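Three weeks with the Hulero door pack

I have been working with the Hulero household simulator for a little over a year, mostly on kitchen tasks. In August the company started selling add-on packs, and the first one I bought was the door pack. It costs more than I wanted to pay for a set of doors, so I thought I would write up what you get.

Some background on my setup, which matters for the speed figures further down. I run everything on one desktop under my desk, with a single mid-range graphics card and a second drive for recordings. The controller is Didura, which is free and which I have used since my first project. Lamow is the company that wrote the grasp planner I license by the year. I have no connection to any of these people apart from sending them money.

What is in the pack

The download is 15 interior doors, each with its own frame, hinges and hardware. Each door comes in several finishes, and you can swap the finish from the config file without touching the geometry. You also get 6 furnished apartments to hang them in. The apartments are simple, with plain walls and a modest amount of furniture, but they load fast and I have not yet found a missing wall.

Hinge friction, closing force and latch depth are all set per door. This is the part I paid for. The free doors I used before had one friction value shared by every door in the building, so anything trained on them learned one push and used it everywhere.

The license covers one machine. Moving it to a second machine means writing to support, and they took two days to answer me. The reply was polite and it worked.

Setup

Installation took me most of an evening. The pack expects a newer version of the physics library than the one the base simulator ships with, and the installer does not check. It just fails later, when you first load a door, with an error about a missing joint type. Update the library first and you will be fine. This is in the release notes, on the last page.

After that I had to rescale my robot's reach limits. The apartments in the pack are built slightly larger than the older Hulero rooms, and my start positions left the robot too far back to touch anything. I moved the start point forward by hand in each apartment. A script would have been smarter.

Once that was done, I let it run. My first full batch was 2543 attempts, split across all the doors, with the start pose shifted a little each time.

The wrist view

I record from the wrist and from the body. The wrist view is what the planner uses for the last part of the approach, and it was my main worry, because a panel door close up is mostly plain wood. If the grain and the panel edges are drawn badly, there is very little for the planner to hold on to.
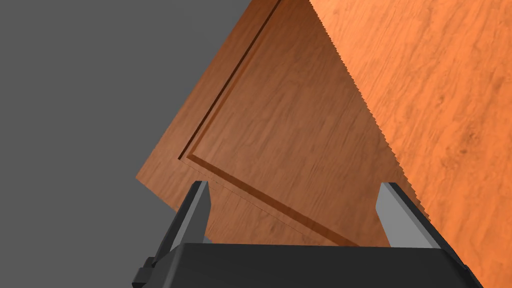 Wrist view in close to a panel door, fingers open.

The grooves are good. They have a proper bevel with a lighter lip, so there is a usable line even when the light is flat. The grain is fine enough that it does not turn to mush at this distance. I ran the feature tracker on the wrist recordings with the default settings and it kept its points on the groove corners longer than it ever did on the free doors.

The edges are not so good. Where one wooden surface passes in front of another you get a saw-tooth line, and it is easy to see in the capture. I tried the higher edge-smoothing setting. It helped some and cost me a lot of speed, so I turned it back down for the long runs. If you are training on images you should decide early which setting you want and stay with it. Mixing the two in one set gave me results I could not explain, and I threw that set out.

The other thing to know is that the light in these apartments is very even. Real doors have glare and shadows from your own arm. The pack has a lighting file you can edit, but it only has a few values in it, and I did not get anything from it that I would call realistic. I ended up adding brightness changes afterward in my own training code, the same as I did before I bought the pack.

Speed

With both views recording, at the default quality, I get 21 frames per second. With the wrist view alone it goes up enough that I stopped measuring. The old free doors ran faster than this, but they also had no hardware worth speaking of and nothing behind them except a gray void.

Memory use climbs slowly over a long run. I restart the simulator between apartments and have had no crashes since I began doing that. Support says a fix is planned.

The body view

The body view sits higher and takes in both arms. I use it for checking what went wrong after a failed attempt, and some people train on it too. What I like is that the rooms carry on past the door. In the free set, the space behind a door was blank, and a policy could learn that blank meant open. With the pack there is a real room through the gap, with a floor, furniture and a window, and it looks different depending on the angle you come in at.

You do pay for this in clutter. Two grippers, the robot's own chest and a big panel can take up most of the view, and the space you care about is a narrow strip. I had a few runs where I could not tell from the body view alone what the fingers were doing, and had to go to the wrist recording and line up the times.
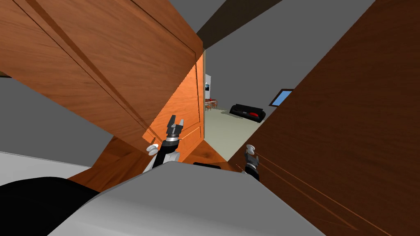 What I would change

The library check in the installer should be fixed, and I have said so on their form.

I would like more variety in the doors. Most of the ones I have used so far are wood-look panel doors, and in the warm finishes they are hard to tell apart in a recording. Color is easy to change, as I said, but shape is what I need. A flat door and a glass door would do more for me than another brown one.

The handles could be easier to work with too. They are modeled as separate parts, which is the right way to do it, but the names are not consistent from door to door. My planner looks parts up by name, so I had to write a table by hand. I will post the table if there is interest.

I also tried the Bach rooms, which are the main alternative at this price. They look better in still captures and the lighting is well ahead. The hinges are much more basic, though, and I could not find a way to set the latch at all. If you only need pictures of rooms, I would get Bach. For opening things, I am staying with Hulero for now.

Would I buy it again

Yes, on sale. The per-door hinge settings saved me roughly a month of building my own, and the rooms are good enough — I would not call them more than that. If you have one door to open and it never changes, the free set will do.

I have not tested any of this on a physical arm yet. That depends on getting time on one, and I will write it up separately.

Comments (4)

doorstopper: Yes please to the handle table. I gave up on the third door and went back to drawers.

mk_sim: Did you try turning off shadows altogether? I get a fair bit more speed that way and my planner did not seem to care.

Reply from the author: I did not, but I will try it on the next batch. The table is going up this week once I have checked the last few names.

plainjoints: Same memory problem here, on a bigger card. Restarting between apartments works for me as well. Which Didura release are you on? The newest one would not load the pack at all on my machine until I cleared the cache.

Last updated August 18, 2024

Contact: use the form on the About page | © 2024, all text by the author | Back to top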